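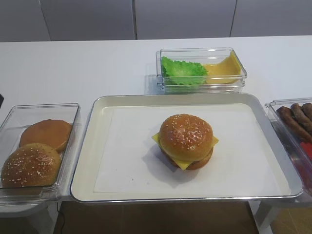
Clultitik学生机器人社发布赛季中期结果：汉堡组装任务完成80轮测试，社团暂不宣布“达标”

（10月，新闻稿）Clultitik学生机器人社今日公布“备餐台”项目的中期测试情况。该项目是社团参加Pollar校际自动化挑战赛的备赛课题，要求机械臂从几个透明盒中取出面包、生菜、芝士片等食材道具，在托盘的纸上叠成一个汉堡。

先说数字。80轮测试中，社团按自己的规则判定83%的轮次为“可接受”。需要说明的是，这套规则是学生自己写的，只要各层没有滑落、汉堡没有离开垫纸，就算通过。芝士片歪着伸出面包外不扣分，漏放生菜也只记一次备注。如果把生菜算进去，成绩会难看得多，社团目前还没有按严格标准重新统计，因此不建议媒体引用这一比例作为成功率。

速度方面同样谈不上亮眼。组装一个汉堡最长需要4分钟，任何一名社员徒手完成都要快得多。社团在去年的招新材料里用过“替代后厨重复劳动”的说法，现已删去。道具不会出水，不会粘手，也不会压扁，用它们得到的结果能在多大程度上推到真实食物上，社内意见不一，多数人认为很有限。

控制程序沿用Altus课程组的教学代码，学生在此基础上改写了抓取顺序和放置高度。抓取薄片仍是最大的难题：芝士片容易一次带起两片，生菜边缘卷曲，夹住之后常常偏向一侧。香肠的抓取另作一项练习，不计入上述成绩。

社团还注意到，盒子的摆放位置对结果影响明显。测试期间，盒子基本放在固定区域，而Pollar挑战赛的规则允许裁判在开赛前移动盒子。社员为此加做了10轮换位测试，结果参差不齐，样本也太少，本稿不列出比例。外界若据此认为系统已具备适应能力，社团并不认同。

在Oláh教学楼举行的开放日上，社团将演示完整流程，失败的轮次照常进行，不剪辑，不重来。观众可以索取评分表，自行打分，并与社员的记录对照。

下一阶段，社团计划先改评分规则，把漏放和错位列为失败，再用新规则重做全部测试。新结果预计在挑战赛报名截止前公布，届时无论高低，原始记录都会一并放出。

媒体垂询及开放日预约，请联系Clultitik学生机器人社宣传组。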